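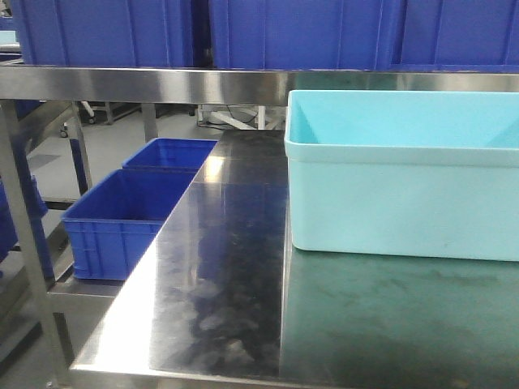 24/07/2018 – notes from Illmont, written up same evening, sorry for the state of it

She runs the packing side at Ayele, has done for six years. Before that a bakery, before that a hospital kitchen. Steel tables in all of them. "I don't think I've ever worked at a wooden one," she says. "I'd probably hate it."

We talk standing up. No chairs in there, her rule.

First thing I ask about is the tubs, as she brought them up on the phone twice. Color matters. Light blue is for the table, dark blue stays low, royal blue goes up top. "New people want to grab whatever's closest. First week, that's all I say. Wrong blue. Wrong blue. Put it back."

Why not red and green and yellow, then? She laughs. They came with the contract from Morex, a job lot, 200 of them, and blue was what was left. "I asked for yellow. I'm still asking."

The work itself – dried beans and lentils mostly, bagged for shops and a few school kitchens. Around 800 bags on a normal day. In July it drops off. People don't want soup.

"Summer is when we clean," she says. "Properly I mean. Shelves down, legs wiped, everything."

And the steel? Does it ever look clean?

"No. Never. You wipe it and it's got your hand on it again before you've put the cloth away. Smears are smears. What I care about is crumbs and grit." She runs a thumbnail along the edge of a table while she says this, I don't think she knows she's doing it.

They used to dry the tops with paper towels. Now it's cloths, washed every night, 26 in the rotation. She wrote the number on the cupboard door becuase they kept walking off. The cleaning spray is from Prorkance, she likes it fine, smells like a swimming pool.

I ask what she'd change. Long pause.

"The upper shelf. It's too high for me. Bins that size, you want to get both arms around them, and I'm on my toes. Whoever put it up was tall." She's asked for it to come down a few inches. Landlord says next year. Landlord said that last year to.

So what goes up there? Light stuff – empty bags, labels, rolls of tape. Heavy things stay low, always. A tub full of beans came down on her foot at the old place. Two toes broken. "You only need that once."

Best part of the day? "Early. Before the radio goes on. Tables bare, tubs out, and I know where everything is."

Worst? "Labels." Doesn't explain. Someone behind us says "labels" too, same voice.

She has a truck at two so we stop there. On the way out she moves a tub maybe an inch over, looks at it, moves it back.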